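Dînette

La dînette est un jouet d'imitation reproduisant, à échelle réduite, la vaisselle, les ustensiles et parfois les aliments d'une cuisine domestique. Le terme désigne aussi le jeu lui-même, classé parmi les jeux symboliques.

Matériaux

Les services anciens étaient en étain, en faïence ou en porcelaine. La tôle émaillée puis le plastique moulé ont abaissé le coût des pièces. 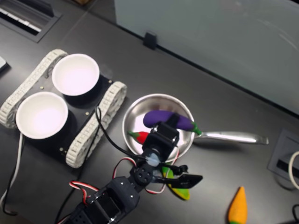

Le bois tourné subsiste pour les aliments à découper, dont les moitiés sont réunies par une bande autoagrippante. Le fabricant Lodik inscrit 260 références à son catalogue - vaisselle et aliments confondus.

Composition

Un service courant comprend des assiettes, des gobelets, des couverts et au moins un récipient de cuisson. Les coffrets Cozma de base sont prévus pour 4 convives.

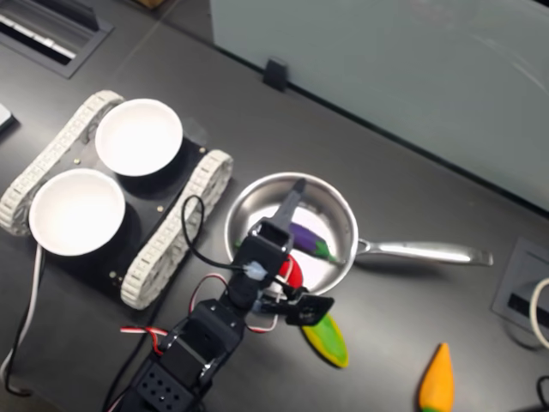

Deux bols blancs vides.

Les légumes factices sont vendus à part ou en assortiment. Leur échelle diffère souvent de celle de la vaisselle, les petites pièces étant soumises à des exigences de sécurité plus strictes.

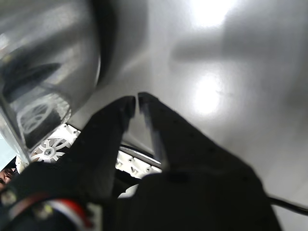

Les récipients métalliques, plus lourds, ont des bords roulés ou ébavurés.

Collections

La collection Savita Bhatia réunit 3 580 pièces, réparties en 10 séries selon le matériau.

Voir aussi : Jeu symbolique ; Maison de poupée ; Marchande (jouet)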